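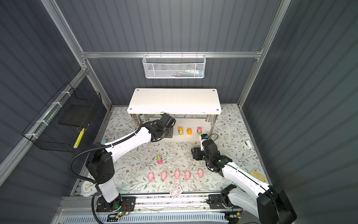
Short Fiction
By Menaka Weerakoon

THE FARM

The task was called Put The Animals To Sleep. Tekle Demissie had written the name on the sheet, and under it he had written the rules. The pigs must be taken one by one. The trucks must stand under the table before the pigs are taken, because the trucks are already sleeping. An episode is not longer than 60 seconds. If you drop a pig, you finish anyway, and you mark it.

Saron Ambaye read the sheet on her first evening at Hodelance and asked him why the trucks sleep before the pigs.

"My daughter decided," said Tekle. "She is four. She is the only one here who has opinions about it."

He showed her how to hold the handles. When she moved her left hand, the left arm moved behind the window, and when she closed her fingers, the black fingers closed. It was late, perhaps by the length of a blink. "Do not wait for it," he said. "If you wait, it will learn waiting."

She learned this slowly. At home in Plivberg she had been a seamstress for eleven winters, first with her aunt and then alone, and her hands were used to answering at once. Now there was always this small delay, like a telephone call with her brother abroad, when both begin to speak and both stop.

The customer was Bredov, and Bredov had ordered 4,000 episodes before the end of October. In the mornings Amanuel Kassa sat in the chair, and in the evenings Saron. They met only at the door. He left her notes on yellow paper. Left wrist is lazy today. Pig by the middle rolls. Somebody ate my bread, I do not accuse.
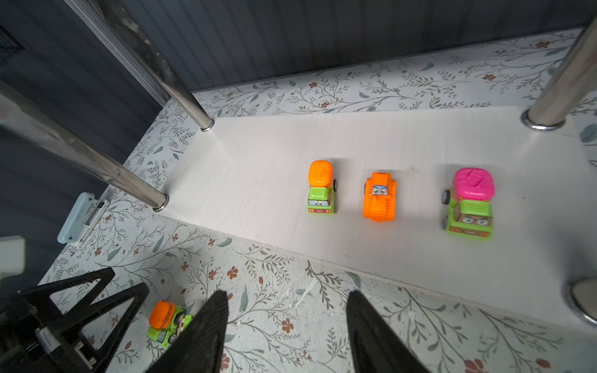
She began to know which episodes were his. In the pause after supper it was allowed to look at the recordings, and she looked at them as other people look at television. Amanuel came to a toy always from above, straight down, and then he stopped for a moment before he closed the fingers. It was a polite way to do it. Her own way was faster and came from the side, as she would take a pin from cloth. When Tekle played one of hers after one of his, it was like hearing two people read the same letter.

"Is it bad that we are different?" she asked.

"It is good. Mamo needs both."

Mamo was the name of the model. It had no body of its own and lived in some computer upstairs, where Saron had not been. Every night it got the episodes of the day, and once in a while Tekle let it try with the arms. The first time, it went toward the pigs with great confidence and closed its fingers on the air. Saron laughed, and afterwards she was ashamed, and she stayed half an hour longer and recorded more.

In the third week her aunt died. It was her sister who telephoned, in the middle of the shift, and Saron went into the corridor and listened to all of it, the hospital, the priest, who had been told and who had not. Then she went back and sat down, and took the handles, for she did not know what else a person does at seven in the evening.

She recorded 47 episodes. She dropped pigs and marked them. She did not hurry and she did not come from the side. When a pig was between the fingers she held it a little, doing nothing, until the seconds on the screen became orange, and then she carried it.

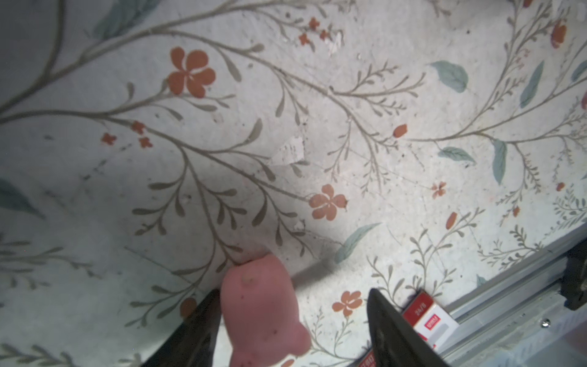
In the morning there was no note from her for Amanuel. He found the sheet filled in as usual, with many marks in the column for dropped ones. He asked Tekle if those should be thrown away.

Tekle watched ten or twelve of them with his coat on.

"They are slow," said Amanuel. "She is not slow."

"No."

"Bredov will say they are slow."

"They are under the time," said Tekle. "The rules are the rules." He took off the coat and sent them upstairs with the others.

Saron was away for six days. When she came back there was bread on her chair, in a paper, and a yellow note which said only that the left wrist was better.

Tekle was standing at the window. Mamo was working. It brought an arm over the row and came down from above, straight, in Amanuel's manner, and missed, and went up, and came down again more from the side. The fingers closed on the pig. Then the arm stopped.

"It does this since two days," Tekle said. "I looked for a fault. I changed a cable."

Saron put down her bag. The arm stood in its place over the flowers of the mat, holding the pig, and the numbers on the screen went on.

"Wait a little," she said. "It will carry it."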